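Speaker notes — "Do you need the Tirnell kit?"
Kavinda Gamage, August 24, 2024
Slot is 48 minutes with questions. Don't run over like in May.

SLIDE 1. Title
Say who I am and that I paid for the kit. Dandico sells it, Dandico did not send it to me, and they haven't seen these slides. Get that out early because somebody always asks.

SLIDE 2. What they say it is
Read the line off the product page word for word: "Hands-free teardown for the modern repair bench." Pause. Ask how many people in the room have taken apart a desktop PC with their hands. Ask how many found it hard.
What you get: arm, gripper, wrist camera, the Khondokar software license for one seat. What you don't get: a bench clamp, any kind of fixture for the computer, or a second seat. The second seat is where the money is.

SLIDE 3. Setup
They promise one afternoon. It took me 2 days, and I've set up arms before. Most of that went on camera calibration. The manual skips from step 4 to step 6 and support told me step 5 was "optional now."
Be fair here — once it was calibrated it stayed calibrated. Credit where due.

SLIDE 4. The demo video
Play it with the sound off. Point out the cuts. Every time the gripper gets near a cable, we go to a different angle. I'd like to see one take, start to finish, on a machine that has been under somebody's desk for six years.
Don't get snarky about the music.

SLIDE 5. What I'd want from any teardown arm
Can it get at a drive without fouling the wiring? Can the operator see the part at the moment of contact? Who holds the work order or the service guide, and where do they stand? Last one sounds silly. It's the one that cost me the most time.

SLIDE 6. The wrist view 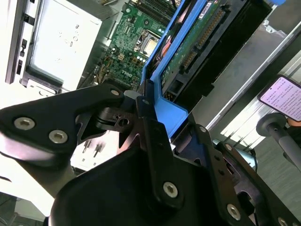 Wrist camera view, Dell desktop, gripper at the lower end of the blue drive carrier.

Leave this up for a while and let people look before talking.
First point: how much of the view is gripper. The linkages sit over the bottom of the carrier and the lower part of the board, so the place you care about is the place you can't see. Dandico's answer is to buy a second camera.
Second point: colored wires on the left side of the board. I want a vendor to tell me what their software does about loose wiring. Khondokar's page says "cable aware." Ask them what that means. I did, twice.
Third point: there's a phone with text up, and a hand on it. "Hands-free" is doing a lot of work on that product page.

SLIDE 7. Alternatives
Grerura rents by the month. Slower arm, slimmer fingers, nicer people on the phone. I haven't used it long enough to recommend it, so don't let the Q&A push me into it.

SLIDE 8. Would I buy it again?
No, at this price. For a teaching lab, maybe — students learn plenty from calibrating it. For a repair shop with two people and a box of screwdrivers, keep the screwdrivers.
Put the email address up and take questions. If Dandico is in the room, give them the mic first.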